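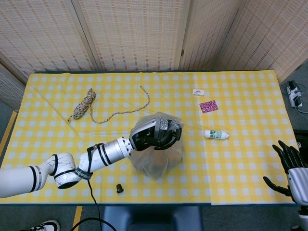 Rope is one of the cleverest things people have ever made, and most of us walk straight past it! It ties up boats, holds up swings, pulls buckets out of wells and keeps tents from flapping off across the campsite. Look at the rope on the yellow and white checked tablecloth, with beige, black and orange all mixed up together. Those colours are a big help if you want to understand how a rope like that is built, because you can follow a colour with your eye and see it slip under its neighbours and pop up again. It's a braided rope, and braiding is only one of the ways to do it. Let's start much smaller, though, with something as thin as a hair.

It all begins with fibres

A fibre is a very thin, bendy thread. Cotton wool is made of fibres. Pull a ball of it gently apart and you'll see them, all fluffy and pointing every which way. One cotton fibre on its own is so weak that you can snap it without even noticing.

Some fibres come from plants. Cotton grows in fluffy tufts around the seeds of the cotton plant. Hemp fibres come from the stem of the hemp plant, sisal comes from big spiky leaves, and coir is the hairy stuff on the outside of a coconut (if you have a scratchy brown doormat at home, you may have wiped your feet on some this morning).

Other fibres are made in factories. Nylon and polyester are both kinds of plastic. The plastic is melted until it's runny, then pushed through tiny holes, a bit like water coming out of a shower head. It cools into long smooth threads, and these can go on and on for as long as the factory wants. Cotton fibres are much shorter than that. Most are shorter than your little finger!

So how do you make a long, strong rope out of short, weak fibres?

The magic of the twist

Try this now if you've got some cotton wool handy. Pull off a piece and tug it from both ends. It comes apart straight away, and the fibres just slide past each other.

Now take another piece and twist it between your fingers as you gently stretch it out. Keep twisting. Then tug.

It's much harder to pull apart! When you twist fibres, they get squeezed against each other, and things that are squeezed together rub. That rubbing is called friction. It's the same thing that stops your shoes sliding about on the pavement. Each little fibre grips the ones beside it, and the harder you pull, the tighter they're squeezed.

A bundle of twisted fibres is called a yarn. Lots of yarns put together make a strand. And a few strands put together make a rope. Fibres, yarns, strands, rope - those are the steps for an ordinary twisted rope, and they've been used for thousands of years.

Why doesn't it all come untwisted?

Here's a puzzle. If you twist a piece of string and let go, it spins back again. You'd think a rope would do the same and end up as a heap of fluff on the floor.

Rope makers have a wonderful trick for this. They twist the yarns one way, and then twist the strands together the other way. The strands want to unwind in one direction and the rope wants to unwind in the opposite direction. They're like two children leaning on either side of the same door. Both are pushing, and the door stays where it is.

Mahlet Fikre makes rope by hand in a long, narrow shed in Dadley, and she shows school groups how it's done. The strands are hooked on to a machine with a handle, and somebody turns it while somebody else stands at the far end and holds on tight. As the strands twist they get shorter, so the person at the far end is slowly pulled along the floor towards the machine. Everybody wants that job!

"You feel it before you see it," says Mahlet. "Your arms start to go forward by themselves, and then your feet have to follow."

She has a favourite question for visitors too. She holds up a piece of rope as thick as her thumb and asks how many fibres are inside. People usually say fifty, or a hundred if they're feeling brave. The answer for that piece is 3,000.

Braided rope

Now for the other kind. If you've ever plaited hair, you already know how braiding works. You take the left bit over the middle, then the right bit over the middle, and carry on until you run out of hair.

A braided rope uses the same idea, but it often has more strands, and they go round and round to make a tube instead of a flat plait. Half of the strands travel round one way and half travel the other way, going over and under each other as they pass. A simple one might have eight strands. Bigger ropes can have many more.

The machines that do this are brilliant to watch. Every strand is wound on its own bobbin, and the bobbins go whizzing round a wiggly track. Some go clockwise and some go anticlockwise, swerving in and out, and they never bump into each other. It looks like the busiest dance floor in the world. If you put different colours on the bobbins, you get patterns - stripes, zigzags, little flecks or diamonds.

Many braided ropes have a secret inside as well. The part you see is a sort of sleeve, called the sheath, and running down the middle is another bundle of strands called the core. Climbing ropes are made like that. The core does most of the hard work and the sheath protects it from scrapes on the rock. You can't tell whether a rope has a core just by looking at the outside. You have to peep at a cut end.

Twisted or braided?

So which is better? It depends what you need it for!

Twisted rope is easy to open up, so you can weave the end back into itself and make a loop without a knot. That's called splicing, and sailors have done it for centuries. But a twisted rope can spin a little when something heavy hangs from it.

Braided rope doesn't spin nearly so much, and it feels smooth and round in your hand. It's good for going through pulleys, and for anything you have to grab again and again. Your shoelaces are probably braided, and so is the cord in the hood of many coats. Go and have a look. You may need a magnifying glass to see the strands.

Putting it away

Long rope loves to get into a muddle. Leave it in a heap, move the heap twice, and you'll have a tangle that takes all afternoon to undo. That's why people wind rope into coils.

Gaétan MacLeod sails a little blue boat called Nillari, and he coils every rope on board before he has his tea. He says the trick is to make all the loops the same size, and to let the rope turn a little between your finger and thumb as each loop goes on. When he gets near the end he stops winding and wraps the last bit round the middle of the coil to hold it shut.

You can practise with a skipping rope:

Hold one end in your left hand (or your right, if you're left-handed).
Slide your other hand along the rope until your arm is stretched out wide.
Bring that hand back and lay the loop in your holding hand.
Do it again and again until there's a short tail left.
Wrap the tail round the middle two times, then tuck the end through the top.

If the rope is wet, dry it before you put it in a cupboard or a bag. Plant fibres can go mouldy when they're stored damp, and mouldy rope gets weak. It smells horrible too!

Make your own

Time to be a rope maker. You'll need a friend, a pencil and a piece of wool or thin string a bit longer than you are.

Tie one end of the wool to a door handle. Tie the other end round the middle of the pencil. Walk backwards until the wool is straight, then turn the pencil round and round like a propeller. Always turn it the same way. It takes longer than you'd think, so swap with your friend when your fingers get tired.

When the wool is so twisty that it tries to curl up by itself, you're ready. Keep it tight! Ask your friend to pinch the wool exactly halfway along. Now walk the pencil end over to the door handle, while your friend keeps pulling on the middle. Hold your two ends together and get your friend to let go.

Whoosh! The two halves spin round each other and make a little rope. You twisted the wool one way, and it wrapped itself up the other way, just like the strands in Mahlet's shed. Knot the ends so it can't come undone.

Try it again with two colours tied together in the middle. One half will be one colour and the other half will be another, and your rope will come out striped like a stick of rock.

A safety note: rope and string should never go round anybody's neck, not even for a joke. Ask a grown-up before you tie rope to a tree or anything else you want to climb or swing on.

Rope words

Bobbin: a reel that holds thread or a strand.
Core: the middle part of some braided ropes.
Fibre: a very thin, bendy thread.
Friction: the grip you get when two things rub together.
Sheath: the outer sleeve of a rope that has a core.
Splice: to join rope by weaving its strands together.
Strand: a bundle of yarns.
Yarn: a bundle of fibres twisted together.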